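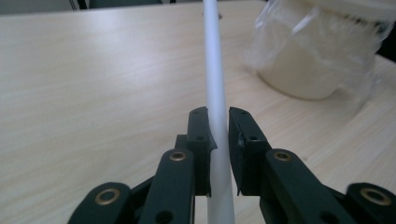 Kofi Quartey

The zero that wandered: pictures from the Takby table

Posted Dec 21, 2020

A few people from the Sokcombe meetup asked me to put up the pictures from the bagging table along with the story of the bad width readings, so this page is both. It's mostly talk, sorry, there are only four pictures! If you've ever recorded demos with hand-held grippers you'll probably recognize the whole miserable business before I get to the end of it.

The short version is that one of our grippers was telling the logger its fingers were shut when they weren't. Only by 2 millimeters. You'd think 2 millimeters wouldn't matter much, and for picking up the container it didn't matter at all, which is exactly how it got past me for so long.

The white stick is the part of the task where it bit us. It's thin, smooth and straight, so the fingers have to come nearly all the way together to hold it, and there's very little squish to save you if they stop short. In the recordings everything looked great. I had the fingers on the stick, I moved the stick, fine. Then we'd train on it, run the policy on the arm over at the Prulamo bench, and the arm would go to the stick very nicely, close to the width it had learned, and leave the stick lying there. Over and over. It was so polite about it.

What I blamed first

Everything else, naturally. I blamed the lighting, because the table has a bit of shine to it and a white stick on pale wood isn't the easiest thing to see. I blamed the plastic bag, which throws highlights all over the place and never sits the same way twice. I spent a whole evening on the time sync between the two grippers – it was off by less than one video picture, so that was an evening gone. I even changed the motor current limit on the arm, and then had to change it back when it started marking the container.

Somewhere in there I finally did the boring thing and went through 90 takes by hand, with the video on one side and the width plot on the other. I should've started with that. On the left gripper the plot went down and sat flat on zero every time I squeezed, stick or no stick. A stick has a thickness! The number should have stopped a little above zero and it never did.

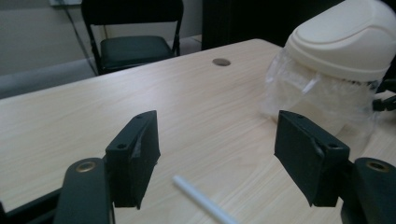

So the reading was clamped. Our logger takes the raw sensor value, subtracts whatever it saved as "closed" at calibration, and anything that comes out negative gets written down as zero. I wrote that line myself, in April, to get rid of some ugly noise around the closed position. It did get rid of the noise. It also threw away the one clue that would have told me the closed position had moved.

And it had moved because of the covering on the fingers. We wrap the inner faces with a thin strip so they don't slide on smooth plastic, and the strip wears and shifts with use. I'd calibrated with a fold of it bunched up between the tips, so the saved zero was too wide. After that the strip settled, the fingers could come closer together than "closed", and every real closed width from then on came out as a negative number and got flattened. The stick grips went the same way, being thin enough to fall under the line.

I rang Uysal, who printed this set of fingers for us, half hoping they'd say it was a known thing with the linkage. It isn't. The linkage had no play worth mentioning. They did send over a little steel gauge with two thicknesses on it, which I'm very fond of now.
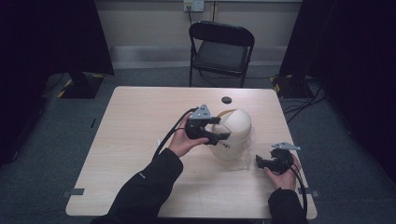

Both grippers at the container, with the left jaws up against its side and the bag around the bottom.

The two-handed parts of the task came through all right, by the way. The container is wide enough that neither gripper gets anywhere near closed on it, so those widths were only shifted by the same small amount all the way along and could be put right with one subtraction. I checked that against the gauge at three openings and it held up. The stick parts couldn't be saved, because once a number's been written as zero there's no getting the old one back, and we weren't keeping the raw values. (We are now. Disk is cheap and I've learned my lesson.)

Going back through the whole Takby set, which stood at 3677 takes when I stopped recording, the bad calibration covered 178 of them. That's less than I'd feared. They were all stick takes though, all from one stretch of work, and they happened to be the cleanest and most consistent ones we had, so I'd been giving them extra weight in training. Ouch.

One safety thing came out of it too, and I'd like people to read this bit even if they skip the rest. While I was poking at the current limit on the arm, I had a hand near the jaws to nudge the stick into place between tries, with the arm live. It closed on the tip of my glove. No harm done, and the glove has a nice flat spot on it, but it was a dumb way to work and I knew it at the time. The bench at Prulamo has a rule now that the stop button is pressed before anybody reaches in, and I'm the reason for it.

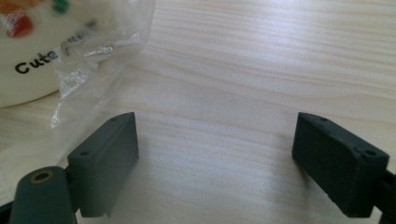
What we do now

Look at the finger strips before calibrating, and if one is lifted or bunched, replace it first.

Close the fingers on nothing, save zero, then close on the thin side of the gauge and the thick side. If either reading is out, start over. It takes a couple of minutes.

Repeat the thin gauge check at the end of the session and write the number in the log, even when it's boring.

Negative widths stay negative in the file. If the training code wants them clipped it can clip its own copy.

The stick takes are being redone, a batch at a time, and the first lot on the new calibration is already off to the bench. If you have an older copy of the Takby set, the list of takes to leave out is in the folder next to it, and you can ask me if you can't find it.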